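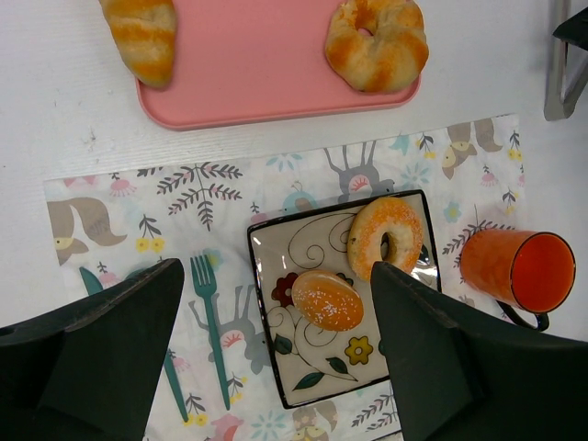

About Bellholm

Bellholm is a breakfast and table-skills school for adults and young people who wish to learn how to set, serve and share a morning meal. The school was founded by Bethel Abdella in a rented hall kitchen with 16 learners, and now teaches from its own rooms, where 30 places are available each term. Enrolments open in August.

Our Approach

Instruction at Bellholm begins with the table. Learners practise laying a paper placemat, placing the fork on it with the tines pointing away from the diner, and presenting baked goods on a tray behind the setting. Croissant-style rolls and ring breads are used in the first weeks, as they are easily shared and need little cutting. Coloured trays and cutlery are preferred to plain ones. A pink tray or a teal fork is readily found against a white tabletop, and many of our learners have told us they value this.

Patterned placemats have been part of the program from the outset. The current design, with its antlered animals, birds, leafy sprigs and small flowers, is used in the introductory class, where it has proved a favourite topic of conversation — particularly among learners who are new to the group.

Our Programs

The Endale program introduces individual place settings and the handling of bread and pastry. The Stalov program follows, and covers family-style service, pouring and clearing away. Brilo is our open breakfast, held each Wednesday at 8 a.m., at which learners from both programs prepare the tables and receive guests. Last year 1379 breakfasts were served at Brilo, and the school has set itself a goal of 2000 for the coming year.

Visiting the School

Prospective learners, families and support workers are welcome to attend a Brilo breakfast before applying. Guests are asked to advise the office of any food allergies when booking. Enquiries concerning enrolment should be addressed to Bethel Abdella, Director, care of the school office.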